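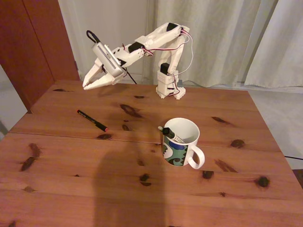 Search the archive All lists Search

Re: [skerley-wood] Pine table, seams and knots and marker

Lụa Phí wrote:

> Hi all, new to the list, so forgive me if this has been asked before (I tried the archive, got 2,292 hits for "pine" and gave up!).
>
> I have a knotty pine table that gets used as a workbench more than anything, with parts and pens lying on it all day long. Two questions. First, I'd like to put something on it that will stand up to that, but I love the orange color it has gone and don't want it any darker. Second, there's a seam between the planks that catches every crumb and tiny screw I own. Should I fill it?
>
> Oh, and a third, sorry. Marker. Permanent, red. Is that hopeless?
>
> Lụa

Hi Lụa, and welcome! You've picked a subject I can go on about all night, so get a coffee.

Seams first, because that's the one where I've done it wrong myself. Please don't fill them with the hard stuff. I did that on our old kitchen table, a whole tub of Belten filler, sanded it beautifully, very proud of myself, and then the heating came on for the winter and every bit of it cracked along one side. By April I was picking it out in strips with a dental tool. Pine planks move across the grain and they're going to keep moving whatever you pack in between them. What I do now is run a folded card along the seam once in a while and then go over it with the vacuum and the narrow nozzle. If the screws drive you really crazy, rub some soft wax into the gap with your thumb. It gives a bit, and if you hate it you can dig it out again with a toothpick.

Color. Anything oil-based is going to warm it up some more, there's no getting around that, and on pine that has already gone orange you'll notice. If you want it to stay where it is, go for a water-based finish, matte if you can get it. I've used the Skonel one on two tables and a shelf. It goes on looking like skim milk, which is alarming, but it dries clear. Thin coats! I put mine on with a foam brush and rub it down in between with a fine pad, and wait overnight even when the can says you don't have to. Try it on the underside first, and be sure to get a knot in your test patch as well as the plain wood, because they don't take it the same way at all.

About the knots. If any of them feel tacky or have a shiny bead on them, that's resin, and it'll come up through your nice new finish sooner or later. Scrape off what's there with an old plastic card, wipe the spot with denatured alcohol on a rag (window open, no flames, gloves), let it dry, then dab dewaxed shellac on just the knot. Get the pale kind or you'll end up with a ring. If they're hard and dry I'd leave them alone and enjoy them. Big dark knots are the whole reason to own a pine table as far as I'm concerned, my sister calls mine diseased and she can go eat off her glass one.

Now the marker. On bare wood, red permanent is pretty miserable, it runs down into the soft grain between the rings and sits there. On top of a finish you have a fighting chance. Start with alcohol on a cotton swab, tiny amount, working from the outside of the mark in, and change the swab as soon as it turns pink or you're just painting the table with it. Don't scrub. If your table has shellac on it already, stop right there, the alcohol will take that off along with the ink. (Put a drop somewhere hidden first. If it goes sticky you have your answer.) If the mark's down in the wood, then it's sanding, and you'd have to do that whole plank end to end or you'll have a pale patch staring at you for the next 7 years while the color catches up. I have one under my lamp. The lamp lives there now.

One more thing, get a mat for the part where you do the messy stuff. I have a piece of cork off a roll I bought from Đoàn when they were clearing out the back of the shop, 50 cents a foot, and I should've bought the lot. Lift it every so often though and move it around, or the pine underneath stays light while the rest goes on getting darker.

Do write back with what finish is on there now, if you know. And is the top glued up or are the planks screwed down from below? If they're screwed, have a look at whether the holes are slotted before you do anything else, I'd want to know that before saying more about the gap.

Happy sanding (or not sanding)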